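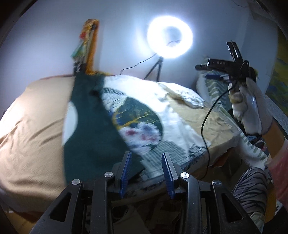

I have been making beds for most of my life and I am still bad at it. My mother could do a corner you might cut yourself on. Mine look like something has been hidden underneath, quickly, before the police arrived.

This year's resolution (there is only ever one, and it is always small) was to get the bed made every day until the end of January. It is now 11 January 2019 and I have missed three days, two of them for a cold, which I don't think should count, as I was in the bed at the time.

The trouble is the blanket. Most people, I gather, own bedding that goes together. I own a beige sheet, which goes with everything in the sense that a cardboard box does, and then I own The Blanket, which goes with nothing at all. It is white and grey with a great dark green circle on it, gold branches across the circle, and fluffy white shapes with dabs of red and blue that I have always taken for flowers. Mieke Postma, who has slept in my spare room often enough to have views, thinks they are sheep. We have agreed not to discuss it after supper.

A circle is a terrible thing to put on a blanket. If you have stripes you can be an inch or two out and call it relaxed. A circle wants to be in the middle. Pull it straight at the top and it slides towards the wall. Pull it back from the wall and the checked bit along the bottom goes up at one side like a skirt caught in a car door. I have tried folding the whole thing in half so that the circle becomes a sort of sunset, and I was pleased with that for a day, until I needed the other half for my feet.

Then there is the green cloth. It's long and narrow and dark green with a white oval printed near one side, and it came free with an order from Van den Broek, back in November, when I spent more than I meant to on towels. I believe it is a bed runner. I had only met bed runners in hotels, where I put them on the chair at once and never thought about them again. At home there is no one to put it on the chair for, so it lies across the bed at whatever angle it likes. Straight across looks like a bandage. Diagonally, it looks as though the bed has won something.

Shadi Atallah came round to return a casserole dish and I asked what he would do about it all. He stood in the doorway for a good while and then said he'd buy a plain duvet. I said that wasn't in the spirit of the thing. He said he hadn't known there was a spirit.

Pillows, briefly. I have one white one that can't be plumped. You can beat it, shake it out of the window, leave it on the radiator, and it will go back to being crumpled before you've reached the kitchen. The striped cushion, light green and white, lives up against the wall behind it and stops it falling down the gap. I am fond of that cushion. It asks for nothing.

The floor I am leaving until February. There are papers down there that I put in a pile so I could sort them, and the pile has since made its own arrangements. I did pull out one sheet last night. It was the washing instructions for the blanket, and it says to dry flat, which would take a floor.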